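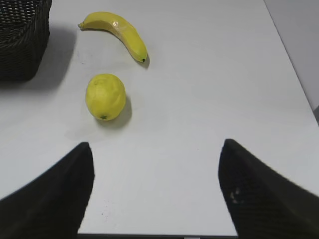
Yakubu Akinola

Sold the car in October and have been getting groceries by bus in Ustton ever since. A few people asked how that works, so this is a thread.

The car needed a $595 repair and I was driving it to the store and back and hardly anywhere else. I did the math on insurance and let it go.

The 40 bus stops at the end of my street and goes straight to the big Gorken. Last good one home leaves a little before 8 pm. Miss it and you wait under a light that doesn't work.

Go on Friday morning if your job lets you. Friday after work the bus is full of people with the same idea and you will hold your bags on your lap the whole way.

Weight is the main problem. Milk, cans, detergent and cat litter are what hurt. I buy one heavy thing per trip and rotate.
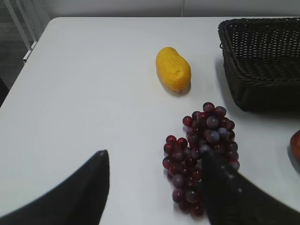 Yellow fruit on a white table.

I tried delivery for a month. Fees and tip came to more than the bus fare, and they swapped my rice for a kind I don't eat. I still use it for litter.

Folding cart: get one with big wheels. My first was a Nikico and the small wheels caught in every crack in the sidewalk. The second has rubber tires and goes up the bus step backward without a fight.

Cold stuff goes in an insulated bag at the bottom. Eggs on top. Bread gets carried by hand.

Ulises Espinoza asked about produce. I mostly skip it at Gorken and get off two stops early at Zúñiga, the little market by the tire shop. It's 300 feet from the stop. Prices are lower on most things, higher on apples.

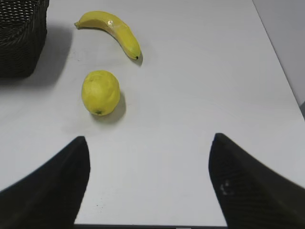 Banana on the table near the black basket.

They don't take cards under five dollars there, so bring cash.

What I miss is being able to go back out when I forget something. I keep a list on the fridge now and I still forget onions.

Will add the winter schedule when the bus company posts it. Last year they cut the Sunday morning run.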